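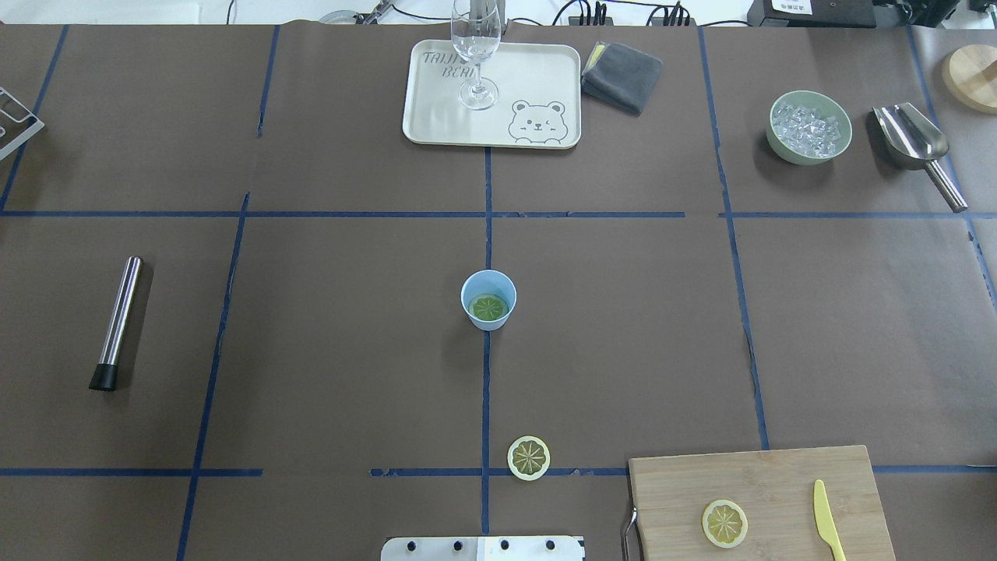

Practice bench, brown paper with blue tape cells. Tray and wine glass at the top, ice bowl and scoop to the right, muddler at middle left.

Home Programs Reports Grants Contact

Jestville Bar Skills Room: Progress Report to the Weerasinghe Fund
January
Submitted by the program office, Jestville

1. Purpose of this report

The grant covers the fitting out of one practice room at the Jestville site and the delivery of the basic bar course in that room. The report covers bench layout, equipment, ice handling, course delivery and spending. It follows the headings in the grant letter, except that storage and cleaning have been combined, as agreed with the Fund at the last review.

2. Status

The room is in use. The benches have been set up and marked, the small equipment has been bought, and the first group has finished the basic course. The sink work is late. The written station guide is in draft. All other items are on schedule.

3. Bench layout

The first plan called for printed mats with an outline for each tool. The supplier could not change the outlines after printing, and the layout was still being adjusted, so the mats were dropped. Each bench is now covered in brown paper and divided with dark blue tape. A long line crosses the upper part of the bench, a second runs across the lower part, and a vertical line runs down the center from the tray. Shorter strips make up the remaining cells.

The tape is laid by hand and the cells are not exact rectangles. Some strips are slightly crooked. This has had no effect on use. A cell needs to be large enough for its tool and easy to tell from the next one, and the present layout meets both needs.

The layout in use is as follows. The serving tray stands at the top center, with the glass on it. A folded towel goes to the right of the tray. Ice is kept in the upper right, in a bowl, with the scoop next to it. The muddler has its own cell at middle left. A small cup is placed near the center, just left of the vertical line.

Two points are still open:

The scoop is longer than the space given to it. Laid beside the bowl, its handle crosses the tape. Either the line will be moved or the scoop will be laid at a different angle. A wider ice cell is preferred, and it will be tried with the next group.

The wire rack at the upper left takes up the corner of the paper. It may be moved to the back shelf once the shelf has been fixed to the wall. Until then it stays on the bench.

Paper is replaced when it is torn or soaked through. Changing the paper means laying the tape again, and this is the main running task created by the layout. A clear cover sheet was tested at the Dullville site and was not adopted – glasses slid on it when it was wet.

4. Equipment

The equipment list stands at 163 items, including spares. It covers glassware, trays, towels, bowls, scoops, muddlers, cups and small boards. The list is kept on paper in the room and copied to the office at the end of each month.

Trays. The trays are cream-colored with rounded corners, and carry a bear drawing and the name TAIJI BEAR. The original order was for plain trays, which were out of stock. The printed trays were accepted because the size was right for the bench. The print makes no difference to the exercises.

Glassware. The basic course uses a stemmed wine glass with a tall bowl. It was chosen over a short tumbler for the carrying exercise, where a high center of weight shows up a tilted tray early. Breakage has been within the allowance in the grant budget. Spare glasses are held in the closed cabinet and signed out by the instructor on duty.

Muddlers. These are stainless steel with a black rubber cap on the working end. Wooden muddlers were considered and rejected on drying time. The caps are to be checked at the end of each course for splits.

Bowls and cups. Ceramic bowls are used for ice at the bench. They are heavier than the plastic tubs used at Dullville and do not move when the scoop is pushed in. The small cups are used for measured pours and for holding garnish.

Towels. Gray towels are used at the bench. White towels are kept for polishing glass only and are stored apart. Mixing of the two types was a problem in the early sessions and was dealt with by using separate laundry bags.

5. Ice handling

Ice handling was named in the grant letter as an area of concern. The rules now in force are short. Ice is taken with the scoop and never with a glass or by hand. The scoop rests beside the bowl and is not left in the ice. The bowl is filled at the start of the exercise and emptied at the end, and leftover ice is thrown away.

The ice machine is on the floor below and has to be reached by the stairs. Ice is carried up in a lidded bucket before each session. This works for the present group size but would not work for two groups at the same time. A small machine in the room was priced and falls outside the present grant. The office does not ask for a change on this point.

6. Course delivery

The first group had 27 trainees. The course covers station setup, tray carrying, glass handling, ice, muddling, pouring and close-down. Setup and close-down are repeated in every session. Trainees work from the taped layout first. In the last part of the course they set out the same tools on a bare bench.

Across the course, 178 station setups were checked against the layout sheet. The most frequent fault was the towel, left on the tray or placed on the wrong side of it. The second was the scoop left in the ice. Faults with the glass were few. Muddlers were sometimes put back without being wiped, and a line on this has been added to the close-down sheet.

The Wednesday session runs longer than the others and is used for timed work. Timing was introduced late and the results are not yet comparable between trainees, so no times are reported. The office expects to include them after the next group.

7. Storage and cleaning

Glassware, trays and bowls are washed after each session and dried on racks. Hand tools are washed separately. The room has a single sink, and a line forms at close-down. A second sink was due to be installed before the course began. The contractor, Sturnitz, found that the drain line was set too high for the cabinet and returned with a revised drawing. The revised drawing has been approved and the work is waiting for parts.

The closed cabinet is full. Boards and spare trays are stored on top of it for the present, which is acceptable but inconvenient. The wall shelf described in section 3 will take the boards.

8. Spending

Spending on small equipment in the period was $1,299. This covers the trays, ceramic bowls, scoops, muddlers, cups, towels, paper and tape. Glassware was bought in the previous period and is not included. Paper and tape were charged to equipment for this period and will move to running costs from the next one.

The sink work has not been invoiced. The amount reserved for it is unchanged, and the revised drawing does not alter the price quoted.

9. Work planned for the next period

– Widen the ice cell on all benches and update the layout sheet.
– Fix the wall shelf and move the wire racks and boards.
– Complete the sink work with Sturnitz.
– Finish the station guide and send a copy to Dullville for comment.
– Run the second group and record timed setups from the first week.

10. Decision requested

The office asks the Fund to confirm that the money reserved for printed mats may be used for paper, tape and replacement muddler caps. No increase in the grant is requested. The answer is needed before the second group starts, as the paper on hand will last until the end of this course cycle only.

Last updated: January, program office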